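Summer tubs, swings and the bubble mix that works for us

It's June 2023, school is out, and my two are already asking what we're doing today before I've had coffee. So I went through my kitchen notebook and pulled the outdoor play tips I use every summer!

Bubble mix first. Four cups of water, half a cup of dish soap, 2 tablespoons of corn syrup. Stir it slowly (no froth!) and leave it overnight with a lid on. My neighbor Tullio Negri swears by glycerin, but I always have syrup in the pantry.

Sidewalk chalk lives in an old muffin tin, one color per cup. The stubs get crushed with a little water and painted on with a fat brush, and the driveway at our place on Trelau Lane has looked wild for weeks. 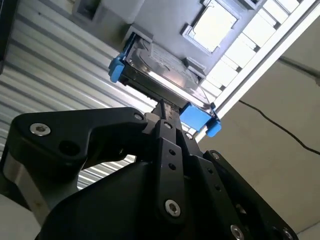
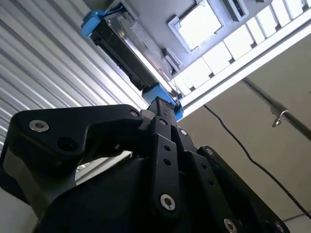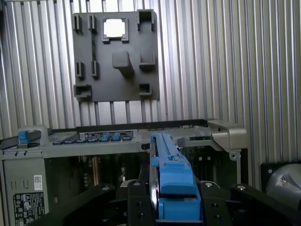
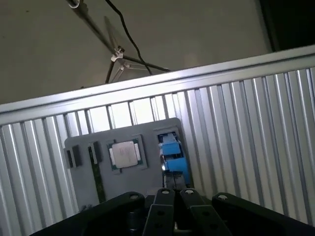

Black and gray hardware, all four pictures.

Sticky swing chains? Wipe them with a rag and warm soapy water, dry them well, then rub on a bit of plain candle wax. I do ours now and again in November before the seat comes indoors.

Water balloons: fill them in a bucket that already has a few inches of water in it. They bounce less and I lose maybe one in a batch. Count the kids in on picking up the scraps, mine will do anything for a popsicle.

Grass stains on shorts get white vinegar and an old toothbrush, ten minutes, then the regular wash. Skip the dryer until the green is gone, it sets like paint. Muddy sneakers I just leave on the porch till the mud cracks off.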